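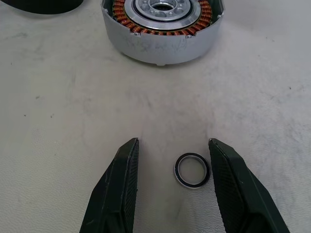 Copper windings inside an aluminum motor housing.

The Flalturville Repair and Reuse Office has published its summary for June. Residents brought 402 items to the public counter. Of these, 109 were returned to their owners in working order on the same visit. A short thread follows. 1/7

Fans and small pumps made up the largest group. Residents are asked to bring the power cord and any loose screws in a labeled bag. Items without a cord will be logged but not opened. 2/7

The fee for a bench inspection remains unchanged. Parts are charged at cost, and a written estimate is given before any work over the posted limit. 3/7

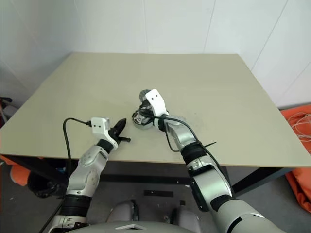 A pale beige table against a white paneled wall.

The Proltilska branch will close its counter for 28 days while the floor is replaced. Items already left there have been moved to the Rind Street office and may be collected with the original ticket. 4/7

Tickets issued under the old Tridedine booking system are still valid. Please read the full ticket number to staff when calling. The last digits alone are not enough to find a record. 5/7
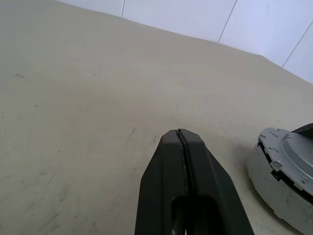
Items not collected within the period printed on the ticket pass to the parts store. Owners receive one letter and one telephone call before this happens. Please report any change of address promptly. 6/7

The office accepts household items only. Gas appliances, microwave ovens and anything with a swollen battery should go to the county drop-off site. Counter hours are posted at both branches. 7/7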